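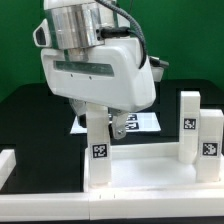
Florkis, inscrit depuis novembre, demandait sur le forum du club s'il fallait déjà savoir programmer pour toucher au bras, et s'il risquait de ralentir son équipe.

Non aux deux questions. L'atelier de manipulation du club Promiveo est ouvert aux débutants. Les premières séances se font au pupitre, en guidage manuel, sans écrire une ligne de code. La programmation vient ensuite, à deux par poste.

Qui peut s'inscrire ?
Tous les étudiants de l'école, quelle que soit la filière, ainsi que les lycéens à partir de 15 ans avec une autorisation parentale. L'atelier compte 13 places. Quand il est complet, une liste d'attente est ouverte et les désistements sont attribués dans l'ordre d'arrivée.

Sur quoi travaille-t-on cette année ?
Sur l'épreuve de rangement de la coupe Clunton. Le bras doit saisir des pièces blanches posées sur la table et les déposer dans un plateau. Les pièces portent des marqueurs carrés noir et blanc, que le programme de vision utilise pour calculer leur position et leur orientation.

Peut-on modifier les pièces ou les marqueurs ?
Les pièces, non. Elles sont fournies avec le règlement et doivent rester telles quelles. Les marqueurs abîmés peuvent être réimprimés à la même taille – demandez le fichier à l'encadrement, ne photocopiez pas un ancien marqueur.

Les pièces sont-elles présentées debout ou couchées ?
Les deux cas sont prévus. Une pièce debout se prend par le haut. Une pièce couchée demande de choisir l'angle du poignet avant la descente, et c'est là que les équipes perdent le plus de temps.

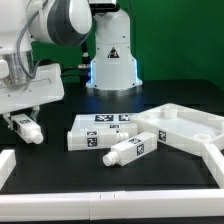
Prise d'une pièce à l'horizontale, deux autres pièces couchées sur la table.

Combien de temps dure un passage ?
Cinq minutes, installation non comprise. Chaque équipe a droit à 2 passages et le meilleur est retenu. Une pièce lâchée hors du plateau peut être reprise tant que le temps n'est pas écoulé.

Faut-il apporter du matériel ?
Un ordinateur portable si vous en avez un. Le club en prête, à réserver la veille. Cheveux attachés, pas d'écharpe ni de bracelet près du bras.

Peut-on utiliser la salle en dehors des séances ?
Oui pour le simulateur. Pour le bras réel, il faut un encadrant présent et une réservation sur le planning partagé. Presque 15 créneaux restent libres d'ici la coupe.

Que se passe-t-il en cas de collision ?
Arrêt d'urgence, on s'écarte, on appelle l'encadrant. Ne relancez pas le programme vous-même – même si le choc paraît léger. L'incident est noté dans le cahier du poste.

Où a lieu la coupe ?
Salle Nic Aodha, le 27/05/2023. L'entrée est libre pour le public. Les équipes reçoivent leur ordre de passage par courriel.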